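本页整理了 Grunis 餐具租借部最常收到的问题，适用于 2024年1月2日之后提交的订单。此前已付订金的客户按原合同执行。

## 预订

**最少要租多少件？**

起租数量为 80 件，盘、碗、杯可以混合计算，刀叉和筷子不计入件数。不足 80 件也可以下单，但按 80 件收费。

**需要提前多久预订？**

一般提前 11 天。12月是旺季，圆盘和汤碗常常很早就订满，建议确定场地后马上联系我们。临时加单请直接打电话，不要在网上提交，网上订单第二个工作日才会处理。

**可以先看样品吗？**

可以。Trurndale 门店有全部在租款式，不用预约。Trosomberg 仓库只办理提货和归还，不接待看样。

如果不方便到店，可以申请寄送样品，每次最多三件，运费由客户承担，订单成立后从尾款中扣除。

**人数还没定，怎么下单？**

先按估计的最多人数下单，取货前三天可以免费减少一次，减少的部分不超过总数的两成。增加数量要看库存。

## 款式与数量

**每位客人应该准备几个盘子？**

看上菜方式。分餐制的正餐，每人一个主餐盘、一个前菜盘、一个甜品盘。自助餐客人会多次取菜，主餐盘按人数的一倍半准备比较稳妥。围桌共食的话，每人一个骨碟一个碗，另按菜数准备大盘。

**同一款式会不会有色差？**

会有一点。Rashidi 系列分几批烧制，白色深浅略有不同，分开摆在各桌上不明显，并排摆放时能看出来。对颜色要求严格的客户请在备注里写明“同批次”，我们会尽量从同一批里配货。Rashidi 系列目前同批次最多能配 351 件。

**盘子能进微波炉和烤箱吗？**

没有金边的款式可以进微波炉，所有款式都不能进烤箱。需要保温的话，可以另租保温柜，主餐盘提前放进去即可。

**有没有儿童餐具？**

有，材质是密胺，只有小碗、分格盘和勺子三种。密胺餐具不能进微波炉。

## 费用与押金

**押金怎么算？**

每单押金 500 元，超过起租数量的订单按租金总额的三成收取，两者取高。押金在归还清点完成后五个工作日内原路退回。

**打碎了怎么赔？**

按租赁单背面的单价赔偿，从押金里扣。碎片请用纸包好放进原来的箱子一起还回来，清点时按底足计数。没有底足也没有碎片的，按遗失处理，价格与打碎相同。

盘沿有小缺口也算破损，因为不能再次出租。收货时请先检查，发现缺口当天拍照发给我们，不计入您的破损数。

**能开发票吗？**

能。请在下单时填写抬头和税号，押金部分不开票。

## 配送与归还

**送货送到哪里？**

送到场地一层入口。有货梯的场地可以送到楼层，需要走楼梯的请自行安排人手。场地对卸货时间有限制的，请写在订单里。

**归还前要洗吗？**

不用洗，但要把食物残渣刮掉，用清水冲一遍。油渍和酱汁留着没有关系，我们会统一高温清洗。请不要用钢丝球，釉面刮花同样按破损计算。

**怎么装箱？**

盘子平着叠放，大小相同的放在一起，每叠不超过箱子内侧的标线。

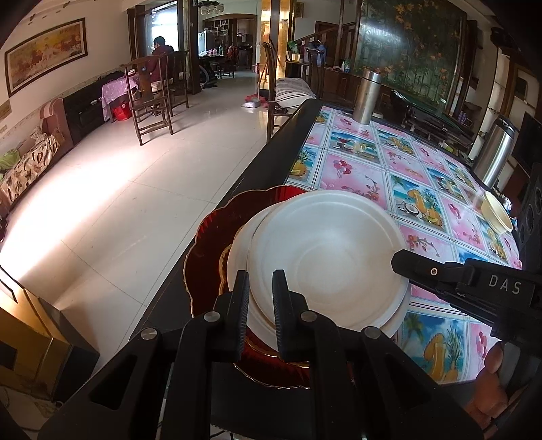
杯子用分格箱，杯口朝下，一格一个。刀叉放进布袋，不要插在盘子之间的空隙里。箱子装好后盖上盖子，叠放不超过四层，最重的放在底下。

**可以晚一天还吗？**

归还日中午十二点前通知我们，并且后面没有客户预订同一批货，可以免费延一天。第二天起按日租金的一半计算。没有通知的逾期按全额日租金计算。

**能不能请别人代还？**

可以，带上租赁单号就行。清点结果会发到下单人的邮箱，有异议请在两天内回复，超过时间视为确认。

**还错了别家的餐具怎么办？**

这种情况在酒店宴会厅比较多。清点时发现不是我们的餐具，会单独放在 Trosomberg 仓库保留一个月，请凭租赁单号来取。缺少的部分先暂扣押金，找回后补退。

## 联系

订单和样品的问题找 Kenza Kamel，赔偿和押金的问题找 Valbona Petkov。两人都在 Trurndale 门店办公，午休时间电话转接仓库，仓库只能查询提货和归还时间，不能改订单。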